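3.2 Spielfeld, Markierer und Messablauf

Die Feldversuche liefen auf der Anlage Plesora, ein ehemaliges Sägewerksgelände mit zwei Hallen und einem Waldstück dahinter. Gespielt wurde nach Hausregeln, Trefferansage durch die Spieler selbst, keine elektronische Erfassung. Gruppe A mit Langwaffe plus Pistole, Gruppe B nur Pistole. Je acht Personen pro Gruppe, alle mit mindestens einer Saison Erfahrung. Anfänger waren in der Voruntersuchung noch dabei, wurden aber rausgenommen, da die Streuung in den Reaktionszeiten zu groß war (vgl. Abschnitt 2.4).

Verwendet wurden zwei Pistolentypen. Typ 1: Gasdruck mit Blowback, intern als Kamumico geführt. Typ 2: elektrisch, ohne Blowback, intern Etarum. Beide mit Kugeln vom gleichen Gewicht aus derselben Charge. Die Mündungsenergie wurde vor jeder Runde am Chronographen geprüft, Markierer über dem Hallenlimit gingen zurück in die Werkstatt und wurden an dem Tag nicht mehr eingesetzt. Betraf nur Typ 1, und nur an warmen Nachmittagen. Das passt zu Duggans Beobachtung aus der ersten Erhebung: Gasdruck reagiert empfindlich auf Temperatur, die Schützen merken es meist erst am Trefferbild.

Vor Beginn der eigentlichen Runden schoss jeder Teilnehmer 100 Kugeln auf eine feste Scheibe ein. Die Ergebnisse davon gehen nicht in die Auswertung ein. Danach Wechsel in Halle 2, Start auf Pfiff.

3.3 Wechsel von der Primär- zur Zweitwaffe

Hauptfrage war, wann Spieler der Gruppe A tatsächlich zur Pistole greifen. In der Literatur meist pauschal mit "Nahbereich" beantwortet, was wenig hilft. Wir unterscheiden vier Auslöser:

(a) Magazin der Langwaffe leer, Gegner in Sicht
(b) Störung
(c) Raumregel, d.h. Langwaffe im Bereich nicht zugelassen
(d) freiwilliger Wechsel ohne äußeren Zwang

Fall (c) haben wir getrennt erfasst, weil er über die Regel erzwungen wird und über die Gewohnheiten der Spieler nichts aussagt. Fall (b) war selten. Bleiben (a) und (d), und hier zeigt sich ein deutlicher Unterschied zwischen Halle und Wald. In der Halle überwiegt (d): Spieler wechseln vor Türen und Treppen, oft schon zwei, drei Schritte vorher. Im Wald fast nur (a). Freiwillige Wechsel kamen dort praktisch nur bei Spielern vor, die sonst Hallenrunden spielen — vermutlich Gewohnheit, aber die Fallzahl ist für eine Aussage zu klein.

Insgesamt wurden knapp 2.000 Schussabgaben mit der Pistole protokolliert, davon 900 in Gruppe A. Die Verteilung über die Runden ist ungleich. Runde 1 und 2 liegen niedrig, ab Runde 3 steigt die Nutzung und bleibt dann stabil. Wir deuten das als Eingewöhnung an das Gelände. Frei (interne Notiz) hält auch Ermüdung für möglich, die Langwaffe wird mit der Zeit schlicht schwer. Beides lässt sich mit den vorliegenden Daten nicht trennen.

3.4 Holster und Ziehzeit

Drei Trageweisen: Hüfte, Oberschenkel, Brust. Zugelassen war, was die Teilnehmer ohnehin benutzen, es wurde nichts vorgegeben. Nachteil: Gruppen ungleich besetzt, Brustholster nur bei zwei Personen. Deshalb wird diese Trageweise im Folgenden nur beschrieben und nicht getestet.

Hüfte war gegenüber Oberschenkel im Stehen schneller, im Knien kein belastbarer Unterschied. Auffällig ist die Rolle der Sicherung am Holster. Modelle mit Daumenhebel erzeugten bei ungeübten Trägern mehr Fehlgriffe als solche mit einfacher Schlaufe, bei geübten verschwindet der Effekt. Die Handschuhe haben vermutlich auch Einfluss, wurden aber nicht systematisch aufgenommen. Ein Versäumnis, sollte in einer Folgestudie nachgeholt werden.

Zur Fangschnur: fünf Teilnehmer trugen eine, die übrigen nicht. Einmal Verfangen an der Weste, sonst ohne Befund.

3.5 Gruppe B, nur Pistole

Gruppe B spielte defensiver als erwartet. Längere Standzeiten hinter Deckung, kürzere Vorstöße, mehr Absprache. Die Annahme, dass reine Pistolenspieler durch das geringere Gewicht beweglicher auftreten, bestätigt sich für die Halle nur teilweise. Im Wald gar nicht. Dort fehlt schlicht Reichweite, und die Spieler wissen das.

Der Magazinwechsel ist der eigentliche Engpass. Typ 2 fasste mehr Kugeln und wurde trotzdem von den meisten als unangenehmer beurteilt, gennant wurden fehlender Rückstoß und der träge Abzug. Im Fragebogen nach Egan (Kurzform, eigene Übersetzung) liegt Typ 1 bei "Spielgefühl" klar vorn, bei "Zuverlässigkeit" hinten. Ob man eine Pistole als Hauptwaffe empfehlen kann, hängt damit stark vom Gelände ab — für enge Hallen ja, mit drei oder mehr Magazinen am Gürtel.

3.6 Einschränkungen

Selbstansage der Treffer, s.o. Keine Verblindung möglich. Beide Hallen gehören zur selben Anlage, Übertragung auf größere Felder also mit Vorsicht. Wetter an den Waldtagen trocken, Regen wäre interessant gewesen. Eine zweite Erhebung ist für November geplant, dann bei niedrigeren Temperaturen, was vor allem für Typ 1 andere Werte erwarten lässt. Die Protokollbögen wurden von Duggan und Frei unabhängig voneinander ausgewertet, strittige Fälle gemeinsam nachgesehn und im Zweifel gestrichen.

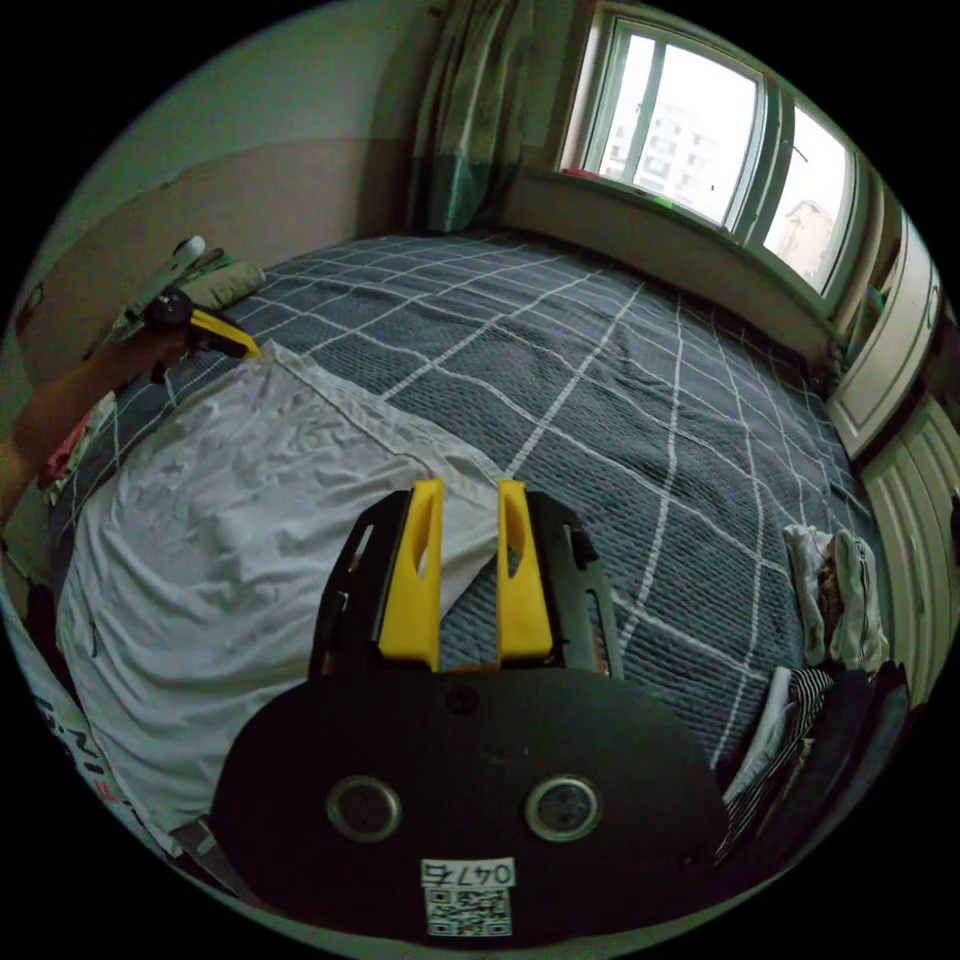
Abb. 3: Handgeführter Greifer mit gelben Fingern, Etikett 0475.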